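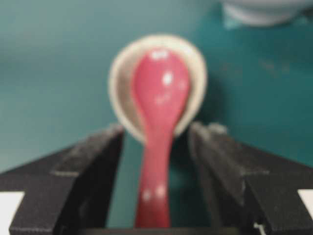
How long should a household wait before descaling an electric kettle?

Every 30 days in the hard water zone, and every third month in the soft water zone. The zone is printed on the second page of the water bill, under the meter reading.

Category: Water & Utilities / Hardness

The Batunstead supply has been split into two hardness zones since the Sindley borehole came back into service in January. Households east of the rail line now receive mostly borehole water. Households west of it remain on the Bech reservoir, with borehole water blended in during low reservoir levels. The two sources differ enough that a single set of instructions no longer works for the whole town, and the leaflet sent out last year should be thrown away.

Hardness is reported as milligrams per liter of calcium carbonate. The threshold used for the zone boundary is 200. Readings above that figure put a street in the hard zone even if its neighbors are below it, which explains the odd shape of the map near the old mill. Margit Moen, who maintains the map, redrew two segments this fall after residents sent in test strip results that did not match the published zone. Both segments were moved to the hard side.

Scale forms when hard water is heated. Dissolved calcium bicarbonate breaks down, carbon dioxide leaves, and calcium carbonate settles on the hottest surface available. In a kettle with an exposed element, that surface is the element. In a kettle with a concealed element, it is the floor plate. A thin layer does little harm. A thick one slows heating, holds heat against the metal, and can trip the thermal cutout before the water boils. A kettle that switches off early should be descaled before it is replaced.

For routine descaling, use citric acid powder. Dissolve one level tablespoon in a quart of cold water in the kettle, heat until just short of boiling, switch off at the wall, and leave for twenty minutes. Pour away, rinse twice, then boil one full kettle of plain water and discard it. White vinegar also works but needs a longer soak and leaves a smell. Do not mix either one with bleach or with any cleaner containing bleach.

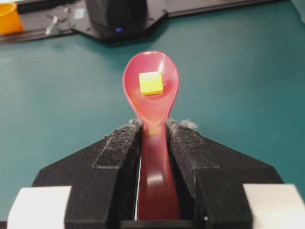 Heavier deposits may need a second treatment. Repeat with fresh solution; leaving the first batch in overnight gains very little once the acid is used up. Do not scrape a floor plate with metal tools. Flakes that remain after the second treatment will usually come away with a soft brush.

Coffee makers follow the same chemistry but have narrow internal tubing, so half the tank should be run through, paused for fifteen minutes, and the remainder run after that. Two tanks of plain water follow. Check the manual first, as some makers with aluminum boilers specify their own product and citric acid may void the warranty.

Water heaters are a separate matter. Do not put household descaler into a tank heater. Sediment is drained from the valve at the base, once a year in the soft zone and twice in the hard zone, with the power or gas off and the tank allowed to cool. Prasetyo Ong has written a two-page procedure for the Novov tank models fitted in the Sindley Road apartments. Ask for sheet 1147. Owners of other models should follow the plate on the unit.

Several readers have asked about magnetic clamps sold as softeners. Torunn Myklebust fitted one to a hard zone kitchen supply and left an identical kettle on an untreated line in the same building. Both kettles were descaled on the same schedule and the deposits weighed. The difference was smaller than the error of the scale used. The clamp has been removed.

Test strips are available at the front desk during office hours, one packet per address. Write the street, the date and the reading on the return card. Run the cold kitchen tap for a full minute before sampling, and do not sample downstream of a filter jug or softener.

Contact the Batunstead Water Newsletter: front desk, extension 2126 | © Batunstead Water Newsletter | Back to top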